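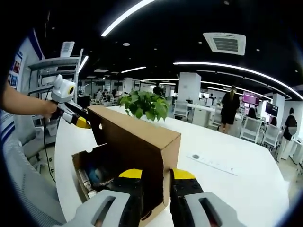
# Packing Table and Surrounding Floor: Walkthrough Checklist

Brendham office, second half of June, walked at 4:10 p.m.

Marks: **OK** means fine. **FIX** means somebody's name goes next to it. **WATCH** means fine today and I don't trust it.

Carried over from last time: the sticky drawer (still sticky), the first-aid kit sign (up, crooked, counts).

## 1. The table

- [x] **Stable, no rocking.** OK. I leaned on it from several sides like a man testing a mattress. It stayed put.
- [x] **Surface clean, no adhesive left behind.** OK. White gloss shows everything, so this item more or less inspects itself. One tape smear near the curve came off with a thumbnail.
- [x] **Edges smooth.** OK. The curve means there are fewer corners to catch a hip on. I have the old rectangular table to thank for knowing the difference.
- [ ] **Nothing stored on the table overnight.** WATCH. The plant lives there and has been granted residency. The three-hole punch has not. Neither has the soup mug.
- [ ] **Knives closed and back in the tray.** FIX. Found 2 out, one of them open under a sheet of packing paper. Please don't file knives under paper. I found it with the side of my hand, gently, and would like the next person to do even better.

## 2. Cartons

We go through around 200 of these in a busy month, so yes, they get their own section.

- [x] **Right size for the contents.** OK. The long brown ones are good for the small Irnis orders: a bottle, a pack of wipes, whatever else came off the list. Please resist using them for the big orders. A bulging flap is the box telling you something.
- [x] **Flap folded fully back before anything goes in.** OK. If it wants to come down on your knuckles, crease it again at the hinge.
- [ ] **Inside checked before packing.** WATCH. Loose tape strips, old labels, the occasional pen. Last month a customer in Skerby received one of our pens and wrote to thank us for it, in what I assume was our ink.
- [ ] **Bottles upright or wedged.** FIX. A slim bottle lying on a slant will find the lowest point of the box and then, given a long enough truck ride, every other point. Stand it up or pack paper on both sides. Check the cap. Then check it again if you were talking during the first check.
- [x] **Soft items last.** OK. Tissues and wipes on top, where they can be useful as padding and don't end up shaped like a bottle.
- [ ] **Damaged cartons pulled from the stack.** FIX. Crushed corners go flat into recycling. They do not go back to the bottom of the stack to be discovered by a colleague with less seniority.
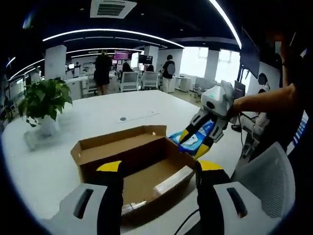 *Long carton, flap up, on the curved table. Plant at left.*

## 3. Hands and backs

- [x] **Carton within easy reach of the person packing.** OK. Pull the box to you. Several people stretch to the box instead, with the faces of people reaching for the last appetizer.
- [x] **Heavy cartons lifted by 2 people.** OK, on the one occasion I saw. They counted down from three and both lifted on "one," which is better than last year, when the two schools of thought met in midair.
- [ ] **Bandages in the table drawer.** FIX. The drawer holds a box of bandages. The box holds a leaflet about bandages. Refill ordered.
- [ ] **Step stool used for the top shelf.** WATCH. Chairs with wheels are not step stools. I have said this at a volume I'm not proud of.

## 4. Power and cords

- [x] **Recessed power strip flush with the tabletop.** OK. Nothing sticking up to snag a carton.
- [x] **Sockets clear of dust and crumbs.** OK after brushing. There were crumbs. They were from the good crackers, which narrows it down.
- [ ] **Cords routed through the round hole where they can be.** WATCH. It's the hole next to the strip. It was cut for cords and seems to be used mainly for paper clips.
- [ ] **No cords trailing where people walk.** WATCH. Anything that hangs off the table gets tied up or coiled by whoever plugged it in. If you step over a cord twice in one afternoon, consider that it may be your cord by now.
- [ ] **Liquids away from the strip.** FIX. See soup mug. Also see the watering can, under section 5.
- [x] **No extension cord plugged into another extension cord.** OK. I was ready for an argument and didn't get one.

## 5. The plant

Not on the official form. I added a section after the incident in spring, which was small, and wet, and made the lights on the label printer go a color I hadn't seen before.

- [x] **Pot sound, no cracks.** OK.
- [x] **Leaves clear of the working area.** OK for now. They're healthy leaves and they have ambitions. Trim when they start reading the packing lists.
- [ ] **Watered off the table.** FIX. Carry it to the sink, water it, let it drain, carry it back. I know it's a walk. The sockets are closer than the sink, and that is my whole point.
- [ ] **One person waters it.** WATCH. Current count of people who believe they're that person: unclear. The soil suggests a crowd.
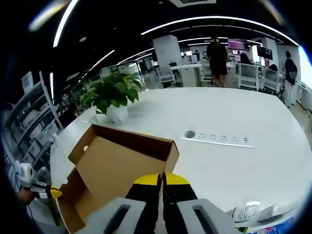
Lụa Dương asks that the minutes reflect she has been watering it at the sink since spring, "every time, both hands, like a baby," and that whoever is topping it up from a water bottle in the afternoon should come forward. She'd also like the plant kept at its end of the table, near the light, and not shuffled over whenever a big order needs elbow room. Her view is that the boxes can move because the boxes are leaving anyway.

Entered as requested. Section 5 now has her name against both open lines. The water bottle party has until the next walkthrough.

## 6. Floor, chairs, and getting out

- [ ] **Walkway to the rear exit clear.** FIX. Narrowest point was 23 inches, by the recycling cage at the far end. I fit. I didn't enjoy it. The cage has to go back against the wall after each pickup, wheels locked.
- [x] **Chairs pushed in when not in use.** OK, mostly. The white ones roll if you look at them.
- [x] **Shelving steady, heavy things low.** OK. I shook it. One roll of tape fell off and was probably going to anyway.
- [x] **Exit signs lit.** OK.
- [ ] **Extinguisher visible.** WATCH. Visible if you know it's there. Someone has hung a coat near it that is exactly as wide as an extinguisher.

## 7. Lights and air

- [x] **Ceiling lights working over the packing area.** OK. No flicker that I could see, and I stared until someone asked if I was all right.
- [ ] **Vent not blowing packing paper around.** WATCH. Put the tape dispenser on the stack. The afternoon breeze once relocated a Tiêu invoice to the kitchen.
- [x] **Temperature.** One person cold, one person hot, both of them at the same desk. OK.

## Open items

| Item | Who | By |
|---|---|---|
| Knife tray, closed and counted nightly | whoever closes | now |
| Bottle packing, show the new starters | me | next busy morning |
| Bandage refill | ordered | on arrival |
| Sink watering only | Lụa | ongoing |
| Recycling cage back to wall | pickup rota | every pickup |
| Coat | owner of coat | today, please |
| Soup mug | still unclaimed | end of the month, then it's mine |

Old checklists are in the sticky drawer. Pull up, then out.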